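Relative humidity in a pantry, part two

The first post covered the sensors. I left them logging through January and finally pulled the data, so these are the results, with the corrections people asked for in the comments.

Setup, briefly. The pantry is an interior closet off the kitchen with no window and one exterior wall facing north. I put one sensor on the floor and one on the top shelf, each reporting every two minutes to a small script on the old desktop. Before installing them I ran both through the salt test: damp table salt in a sealed jar, overnight, should settle at 75 percent. The floor unit read high by 2 points and the shelf unit read low by 1. I applied those as flat offsets. Kevin Correa pointed out that a single-point calibration says nothing about the slope, and he is right, but I had one kind of salt.

The floor averaged 63 percent for the month. The shelf averaged much lower, and most of that gap is temperature. Warm air near the ceiling holds more water, so the same absolute moisture gives a lower relative number. Once I converted both series to dew point the two lines sat nearly on top of each other. The closet does not have a wet floor. It has a cold one.

The exception is the back corner, where the exterior wall meets the slab. I moved the floor sensor there for four nights and it peaked at 93 percent shortly before 5 a.m. on the coldest of them. That is close enough to saturation that I would expect condensation on anything denser than cardboard. The bag of rice I used to keep there now lives in a lidded bin on the second shelf.
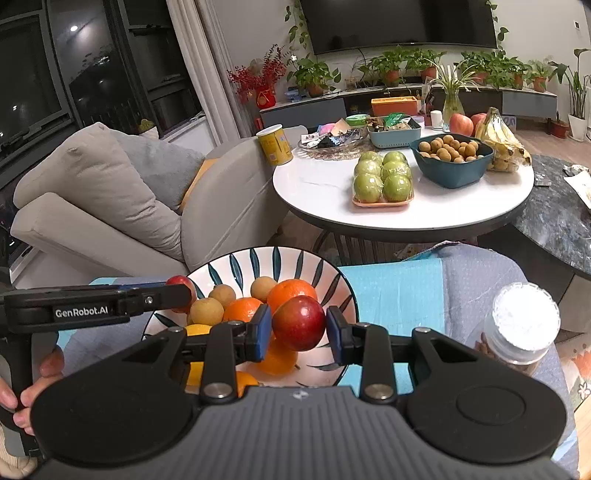
Storage by humidity only works if you also sort by what the food is doing. Flour, rice and dried beans take up water until they match the air around them, and they do it slowly. Fresh fruit goes the other way: it is mostly water and loses it through the skin for as long as the air is drier than it is. A closed closet also traps ethylene, which ripening fruit gives off and which speeds up its neighbors. So fruit stays out of the pantry entirely. The orange ones and the dark red one share the plate with the leaf-shaped strokes around its border, out in open air, and I accept a shorter life in exchange for seeing what needs to be eaten. Onions get a wire basket, potatoes a paper bag, and the two are kept apart.

Edith Londoño asked whether a desiccant tub would fix the corner. I tried one. It collected a respectable amount of liquid and moved the overnight peak by less than the sensor error, which makes sense, as the door gap lets in new air faster than the tub can dry it. Weatherstripping the door would help the tub and make the ethylene problem worse for anything that ripens. I have not done it.

What did help was a piece of rigid foam, one inch thick, cut to fit the lower part of the exterior wall and taped at the seams — the tape matters, or room air gets behind the foam and condenses where you can't see it. I have only a week of readings since then, all of them in milder weather, so I won't quote a number yet.

Still to do: a second calibration point, a probe behind the foam, and a fix for the script, which drops a reading whenever the desktop decides to sleep.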